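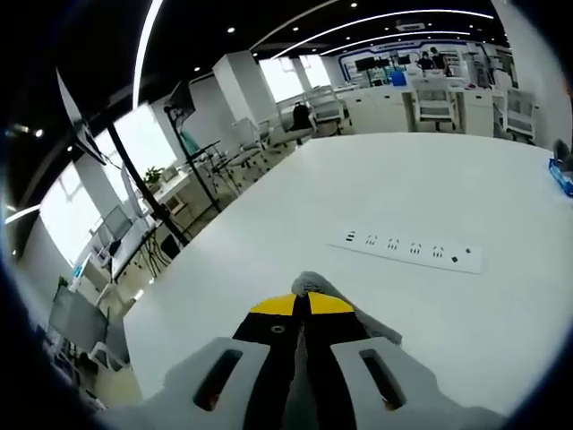 Akitz Table Linens: README

Version 2

Akitz Table Linens is a set of 266 short video clips with written notes about one household job: laying a towel on a table and folding it. The notes cover the towel, the table and the other things that were left on the table while the folding went on. It was put together for people who work on cloth, tidying and how everyday objects share a surface.

Please read the section on known problems before using the fold labels.

What is in the set

Clips. Each clip covers one attempt at one step, such as flattening, folding in half, folding again, or moving the folded towel to another spot on the table. An attempt that went wrong is kept as its own clip and marked as such. There is no sound.

Notes. One text file per clip, same base name as the clip. A note lists the cloth, the starting state, the ending state, and whatever else is on the table.

Fold sheet. A single spreadsheet with one row per clip, for people who only want the labels.

Of the 266 clips, 182 show folding. The rest are flattening and moving. Things other than the towel are on the table in 126 clips, counting only those where the object is on the same tabletop. Counters and shelves elsewhere in the room don't count.

Folder layout

clips/ – the video files
notes/ – the text files
sheet/ – the fold sheet and a short list of column names
changes.txt – what changed between versions

The room

All clips were recorded in the Skeltholm workroom, which is a bright room with white furniture. The main table is large and white. At the back there is a white counter with cabinets under it, and a blue-framed display wall above it. White office chairs stand near the counter. The chairs get moved during the day, and bags are hung on them, so don't use chair positions to match one clip to another.

People come and go in the background. This was a shared room and we did not clear it for recording. Faces are blurred. If you find a clip where the blur has slipped, write to the address in changes.txt with the clip name and we will replace the file.

The white table is a mixed blessing. Dark and medium cloth shows up well against it and the outline of a fold is easy to trace. Pale cloth is hard. We tried a cream hand towel in the first week and dropped it, and the few clips that were made are not included.

The cloth

The towel used most is a thick, fluffy terry towel in medium gray. It was chosen for the folding clips after a thinner Torkholm tea towel kept sliding across the table. The tea towel is still in the set, under its own label, mostly in the moving clips.

Terry behaves differently from flat-woven cloth in ways that show up in the labels:

Folded edges are round. A fold in thick terry makes a soft bump, and two people marking the same edge will place it in slightly different spots.

The surface changes look when it has been handled. Where the loops are lifted or pushed the other way, a patch can look lighter than the rest. It is the same towel, so do not label the patch as a separate cloth or as a stain.

Corners get lost. After the second fold the corners often end up tucked inside, and the note will say "corner hidden" where the annotator could not find one.
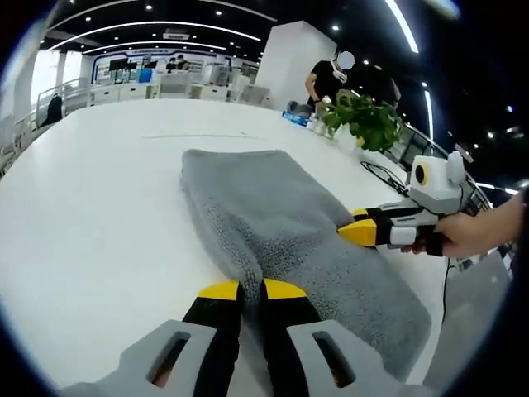

Rectangles are rarely true rectangles. The label "rectangle" is given to any folded towel with four sides that a person would call squared off, even if an edge is crumpled or one side is longer. If the annotator had to think about it, the label is "rough rectangle." We left both in the sheet. Merge them if you don't need the difference.

Bunching has its own column. A towel is marked "bunched" when part of the fabric stands up from the table, whatever the cause. A towel can be bunched and a rough rectangle at once, and many are.

Other things on the table

We did not set the table the same way each time. Items listed in the notes include a long white power strip with a row of outlets, a potted plant with broad green leaves, a small blue box, a clear bottle, and lengths of black cable.

The names in the notes are plain ones. A box is called a box if the annotator could not tell what was in it. Bottles are listed by color or as clear, with no guess about the contents. The power strip is always "power strip," never "extension cord," because version 1 used both and it caused double entries. White things on the white table were the ones most often missed on the first pass, the power strip above all.

Plants are listed as one object, pot included. Leaves that hang over the towel are noted as "overlap: plant."

How the labels were made

Every clip was labeled by two people working apart. Where they disagreed on the fold state, a third person picked one of the two labels and did not add a new one. The second pass on the object lists was done in September, after the power strip problem came up.

Start and end states were taken from the first and last moments where the towel is still. The middle of the clip is not labeled. If you need the middle, the Akyol cloth terms list in the sheet folder gives the words we would suggest, and using them will keep your labels in line with ours.

Known problems

Some clips begin with the towel already partly folded. The start state says so, but the step name still reads "fold in half." Filter on the start state if this matters to you.

Around 2 percent of the notes give no table side for the objects. The field is blank in those files.

"Flat" was used loosely in the earliest notes. A towel with one turned-up corner was sometimes called flat. Most of these have been fixed.

Towel size is not recorded. We measured the towels once, dry, and then washed them, and the numbers were no longer right.

Not suited for

Judging fabric quality or brand. Studying the people in the room. Anything that needs exact color, as the light near the display wall differs from the light over the main table.

Use

Free for research and teaching. Please name the set and the version number. If you fix labels, send the corrected rows and we will fold them into the next version.

Last updated Tuesday, March 18, 2025.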